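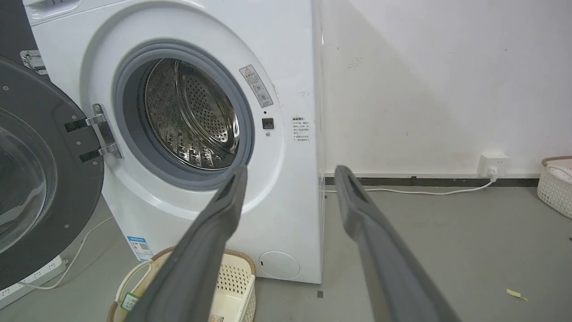
Leave the door open. It costs nothing.

Skotent
Search articles...
23 shares | 4 comments

I want to defend a small habit which my neighbors in the building find strange. When I finish the laundry, I leave the door of the washing machine open, all the way, until the next time. I do not leave it open by the width of two fingers, as many people do. I open it wide.

In the place where I grew up, an open door meant a careless person. My grandmother closed everything: cupboards, the bread box, the lid of the piano. When I bought my first front loader I closed it also, and by October it smelled like a pond. I bought a cleaning powder called Prorker and used it on an empty hot cycle. The smell went away and then it returned, and I bought more powder. In one year I spent 94 dollars on this, for a machine that cost me 400.

The rubber ring is where the trouble lives. It has a fold, and water stays in the fold with hair and small threads. No powder can help much if this place is shut in the dark for five days. Air helps, and a dry cloth helps also.

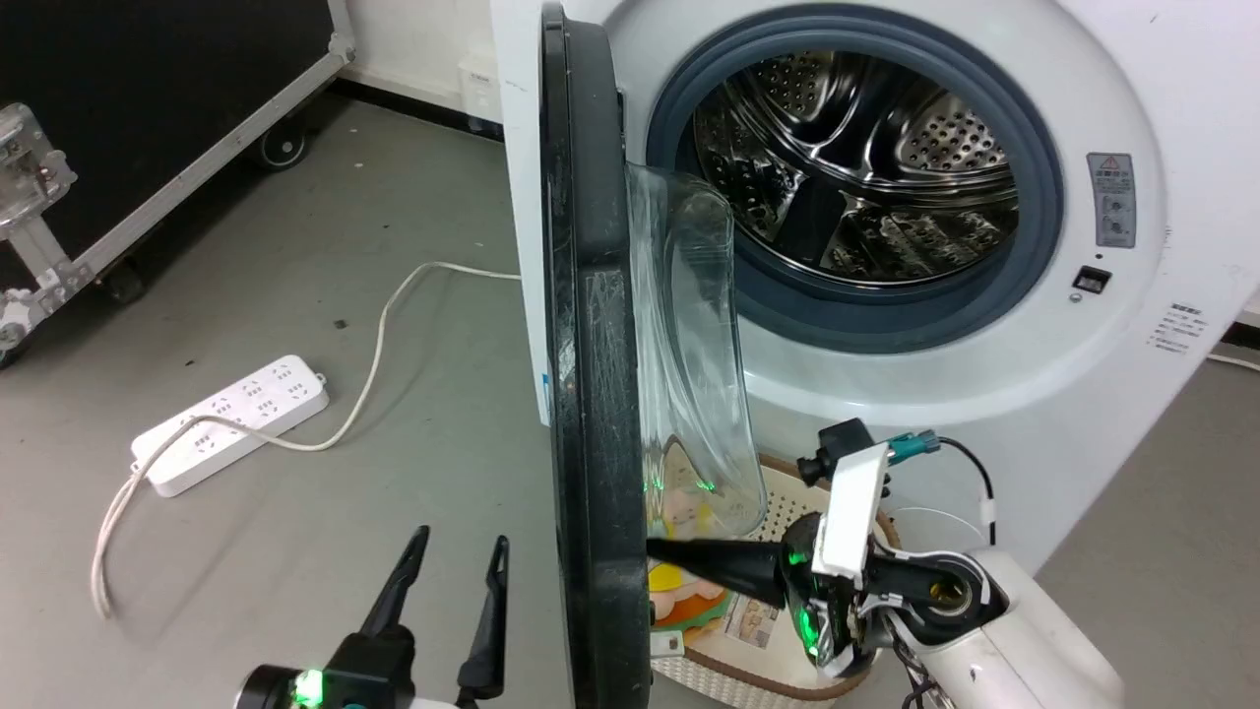

My second opinion concerns the basket. I think it should stand on the floor directly at the machine, and it should have holes in the sides. I know that many families prefer a closed hamper in the bedroom, and it is prettier, I agree. But clothes in a closed hamper are forgotten, and a damp towel in it will spoil everything which lies near. A lattice basket lets the air pass. It also shows you plainly how much you have to wash, and so you wash a little and often.

Some readers wrote to me that an open door takes too much space in a narrow room. This is true, and I have hit my knee many times. Others have small children or a cat, and for them I would say: keep it closed, and look inside before every wash in any case. Safety is more important than smell.

For all the rest, I do not see a good argument for closing. I have not bought the powder again, and I wipe the ring with an old sock on the days when I remember.

Load more comments (4)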